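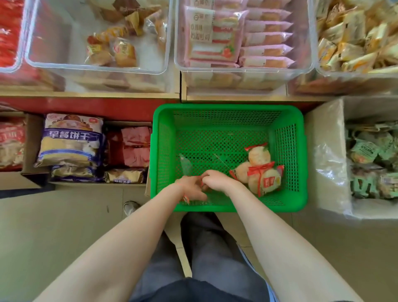
How do you keep individually wrapped pastries and small cakes in a basket without crushing them or losing track of the old ones?

Use a flat-bottomed basket, put the round and soft pieces in one or two layers at most, keep different kinds on separate sides, and empty the whole thing before you refill it.

Wrapped Snack Basket: Setup and Refill
By Jonas Aigner
Updated 11/9/22

I keep one snack basket on a pantry shelf at home and look after a second one at the office in Plalgate. Both are filled the same way. The instructions are for sealed, single-serve items: filled pastries, mini cakes, cookies, rice crackers, wafers. They are not for bakery goods in paper bags, which go stale fast and should be in a closed box.

What you need

One plastic basket with a flat bottom
A clean cloth and dish soap
A small bowl for trash
Scissors
A marker and a few plain stickers
A tray or a clear stretch of counter or floor

Choosing the basket

A plastic basket with holes in the sides and bottom works well. Crumbs fall through, it rinses clean in the sink, and you can see from the side when it is getting low. A green one like mine is easy to spot on a shelf full of cans.

Look at the bottom before anything else. Some cheap baskets have a raised pattern or a bump in the middle, and round pastries slide off it and end up in a pile against one wall. Run a finger along the rim and the inside edges of the holes too. If there are sharp bits of plastic left over from the mold, trim them with the scissors or pick another basket. A thin wrapper tears easily on them.

Rounded corners are fine for round packages. If most of what you buy comes in boxes or flat bars, square corners use the space better.

For size, measure the shelf first. Mine is 16 by 24 inches, so 384 square inches, and I want the basket to take up no more than half of that. The office basket is a Rillo, the home one has no name on it. I have also used a Doron wire basket, and I don't recommend wire for this. The gaps are too wide for small candies and the wires leave dents in anything soft.

Step 1. Empty it

Take everything out. Do this every time you refill, even if there are only a few pieces left. Put them on the tray or next to you. I usually do this sitting down with the basket at my feet, but a table is easier on the back.

Loose scraps go straight in the trash bowl. You will find torn-off wrapper corners, empty sleeves, oxygen absorber packets that somebody dropped back in, and the clear inner trays that some cookies come with. Empty wrappers are the main thing that makes a basket look full when it isn't. Press each one flat before you throw it out. Now and then there is half a cookie in there.

Step 2. Wash and dry

If there are only dry crumbs, turn the basket over above the sink and tap the bottom. For anything sticky, use warm water and dish soap. A soft brush gets into the holes better than a cloth. Shake off the water and stand the basket on its side until it is dry all the way through. Don't rush this with wrapped food, as water sits in the small holes and ends up on the packages.

I wash mine every second refill – more often in summer, when chocolate gets onto everything.

Step 3. Check the packages

Pick up each piece and look at both ends of the wrapper. Twisted or gathered ends are normal on a lot of round pastries and they are also where the wrapper usually fails. What you want is a wrapper with no split along the seam and no hole near the twist.

Sealed pouches should still have a little air in them. Press lightly. If the pouch goes flat and stays flat, there is a leak somewhere, and that piece should be eaten the same day or thrown out, depending on how long it has been there. If you can't say how long, throw it out.

Then look for the date. On single pieces it is often stamped on the crimped edge in very small type. Sometimes it is only on the outer bag, and that is what the stickers are for. When you open a new bag, write the date from the bag on a sticker and put the sticker on the rim of the basket, on the side where those pieces will go.

Step 4. Sort by shape

Make groups before anything goes back in. I use these:

Round and soft (filled pastries, small cakes, moon-cake style things)
Flat and stiff (bars, wafers, crackers in sleeves)
Puffy (chips, puffed rice)
Small and hard (candies, nuts in packets)

Brand and flavor don't matter at this stage. People tend to sort by flavor and then wonder why the sponge cakes are squashed under the granola bars.

Step 5. Fill the basket

Start with the round and soft pieces. Lay them flat on the bottom at one end, side by side, with the wrapper ends pointing toward the wall or up. Try not to fold the ends under the pastry. If you need a second layer, set each piece in the dip between the ones below. Stop at 2 layers. A third layer will hold for a day or so, and then somebody digs for the one at the bottom and the filling comes out.

Stand the flat and stiff pieces on edge at the other end, like files in a drawer. They take up much less room this way and the labels can be read from above. If they fall over, put a folded piece of cardboard against them.

Small hard things go in a cup or a low box inside the basket. Loose in the bottom, they work their way under the pastries and you never get them all out.

Puffy bags go on top, last, and only if there is room. I gave up on chips in the home basket and hang them from a clip on the side of the shelf.

Older pieces always go where the hand goes first. In my kitchen that is the front right corner. At the office people come from both sides, so I put the older ones on top in the middle.

How full is full

Leave the top inch of the basket empty. You need to be able to carry it by the rim without your thumbs pressing on the food, and you need to be able to move things around with one hand to see what is underneath.

Buying the right amount

Buying in bulk is where most baskets go wrong. Last March I bought a case of assorted pastries from Chauhan, the wholesaler on the edge of town, 124 pieces in one box. The price was good. Five weeks later there were still bags of them in the closet and the red bean ones had gone hard. Now I buy enough for two weeks and keep the unopened bags flat in a drawer, with nothing on top of them.

For the office I spend over 200 dollars a year, which comes out of the coffee money. If you run a shared basket, keep the receipts in an envelope taped under the shelf.

Where to put it

Cool, dry and out of the sun. A windowsill is a bad place even in winter. The top of the refrigerator is warm on most models and chocolate coatings turn gray up there. Don't store the basket on the floor – a few minutes down there while you sort it does no harm, but ants find a snack basket quickly and the holes let them in from every side.

Keep it away from onions, spices and cleaning products. Thin wrappers let smells through more than you would think, and a plain sponge cake picks them up in a couple of days.

Common problems

Pieces slide to one side when the basket is carried. Put a sheet of non-slip shelf liner in the bottom, cut a little smaller than the base. You lose the crumb holes, so shake the liner out when you refill.

Crumbs on the shelf under the basket. Set the basket on a baking sheet or a flat tray and wipe the tray.

Wrapper ends get caught in the holes. Twisted ends do this. Turn the piece so the end points up, and don't pull, or the twist opens.

Everybody takes one kind and leaves the rest. Buy less of the rest. I tried mixing them in so people would have to take what came up first, and all that happened was that the basket got dug through twice as much.

The basket smells even after washing. Soak it for an hour in warm water with a spoonful of baking soda, rinse, and leave it outside to dry. Old plastic sometimes keeps the smell anyway, and then I use it for clothespins and get a new one for the food.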